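About Storell

Hi, we're Storell! I started this with Els Kramer, teaching robot arms by hand – you hold the controls, do the job yourself, and the arm learns from your moves. Lately I've been showing one how to pick a hammer out of a jumble, in simulation first.
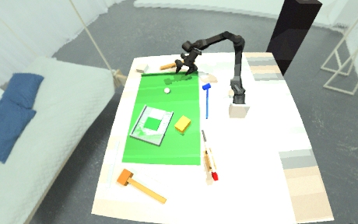

Cor Wuyts reckons 20 slow, careful runs beat 300 sloppy ones, and I've come round to that. We're at 136 for the hammers – come and try a few with us!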